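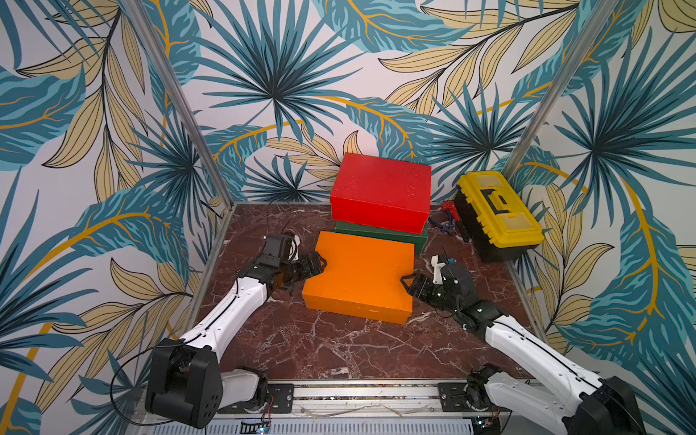
Abb. 1: Rote Schachtel auf dunkelgrüner Schachtel, dahinter Palmblattmuster

Suche in Repositorien … Suchen
Kategorie: Telefonie & Netze / Messdaten / SIP
Lesezeit: 4 Minuten

plurley-rtp: Verbindungs- und Qualitätsdaten aus einer SIP-Telefonanlage

Kurzbeschreibung

plurley-rtp enthält Metadaten und Qualitätswerte zu 833 internen Telefonaten, die über eine SIP-Anlage mit zwei Standorten geführt wurden. Standort A ist Tramville, Standort B ist Brestville. Sprachinhalte sind nicht enthalten und wurden zu keinem Zeitpunkt gespeichert. Der Datensatz dient zum Testen von Auswertungsskripten, zur Dimensionierung von Jitterpuffern und zum Vergleich von Priorisierungsregeln auf WAN-Strecken.

Stand: 4. März 2025
Pflege: Manuela Pagano

Inhalt des Verzeichnisses

calls.csv – eine Zeile je Telefonat, UTF-8, Trennzeichen Semikolon, Dezimalpunkt
endpoints.csv – die 27 beteiligten Nebenstellen mit Gerätetyp und Standort
schema.json – Feldtypen und zulässige Werte
tools/check.py – prüft beide Tabellen gegen das Schema
CHANGES – Änderungen je Version

Felder in calls.csv

Die Tabelle hat 13 Spalten:

call_id: laufende Kennung, ohne Bezug zur Call-ID im SIP-Header
site: A, B oder AB (standortübergreifend)
ext_from: rufende Nebenstelle, pseudonymisiert
ext_to: gerufene Nebenstelle, pseudonymisiert
start_offset_s: Sekunden seit Beginn der Messung
duration_s: Gesprächsdauer ab dem ersten ACK
codec: ausgehandelter Codec (PCMA, G722, opus)
jitter_mean_ms: Mittelwert des Interarrival Jitter nach RFC 3550
jitter_max_ms: Höchstwert im selben Gespräch
loss_pct: Paketverlust in Prozent, beide Richtungen gemittelt
rtt_ms: Umlaufzeit aus den RTCP-Berichten
dscp: Markierung am Übergabepunkt
end_cause: Grund des Gesprächsendes, normalisiert

Leere Felder bedeuten »nicht gemessen«. Eine Null ist ein Messwert. Bei Gesprächen ohne RTCP fehlt rtt_ms grundsätzlich.

Erhebung

Die Werte stammen aus einem passiven Mitschnitt der Paketköpfe am Übergabepunkt beider Standorte. Die Nutzdaten der RTP-Pakete wurden vor dem Schreiben verworfen. Die Messung lief im November im Normalbetrieb, ohne künstlich erzeugte Last. Für die Zusammenführung von Signalisierung und Medienstrom wurde grasso-join verwendet, ein kleines Werkzeug aus dem Projekt Grasso. Es ordnet Ströme anhand der SDP-Angaben zu und verwirft alles, was sich nicht eindeutig zuordnen lässt.

Die Uhren der beiden Messpunkte wurden per NTP abgeglichen. Einwegverzögerungen sind daraus nicht mit brauchbarer Genauigkeit ableitbar und deshalb nicht enthalten.

Bekannte Einschränkungen

- Einzelne Gespräche zwischen den Standorten zeigen Jitterspitzen von bis zu 439 ms. Die Werte sind plausibel und wurden nicht geglättet. Wer mit Mittelwerten arbeitet, sollte sie gesondert behandeln.
- Weiterverbundene Gespräche erscheinen als zwei Einträge. Eine Verknüpfung beider Teile fehlt in dieser Version.
- Konferenzen sind ausgeschlossen, ebenso Fax über T.38.
- Das Feld dscp gibt den Wert am Übergabepunkt wieder. Switches am Standort B schreiben die Markierung teilweise um – ein Rückschluss auf die Einstellung am Endgerät ist dort nicht zulässig.
- Softphones im WLAN und Tischgeräte am Kabel stehen in derselben Tabelle. Die Trennung erfolgt über endpoints.csv.
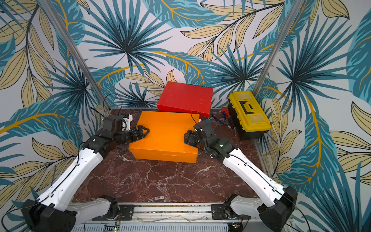

Prüfung und Verwendung

Aufruf aus dem Wurzelverzeichnis:

python tools/check.py calls.csv endpoints.csv

Das Skript benötigt keine Zusatzpakete. Es meldet unbekannte Codecs, negative Zeiten und Nebenstellen, die in endpoints.csv fehlen. Rückgabewert 0 bedeutet fehlerfrei. Warnungen zu leeren rtt_ms-Feldern lassen sich mit --no-rtcp unterdrücken.

Für Aussagen über öffentliche Amtsleitungen ist der Datensatz ungeeignet, ebenso für das Training von Verfahren zur Betrugserkennung. Eine Umrechnung in MOS-Werte ist möglich, setzt aber Annahmen zum Jitterpuffer voraus, die im Ergebnis genannt werden sollten.

Datenschutz

Die Nebenstellen wurden mit einem gesalzenen Hash ersetzt, das Salz wurde gelöscht. Absolute Uhrzeiten sind entfernt. Eine Zuordnung zu Personen über die Gesprächsdauer allein halten wir für unwahrscheinlich, schließen sie bei sehr langen Gesprächen aber nicht aus. Versuche der Rückidentifizierung sind nach den Nutzungsbedingungen untersagt.

Lizenz und Meldungen

Daten: CC BY 4.0. Skripte: MIT. Fehler bitte als Ticket mit call_id und Versionsnummer melden. Korrekturen an Messwerten werden nur mit der nächsten Version ausgeliefert und in CHANGES vermerkt.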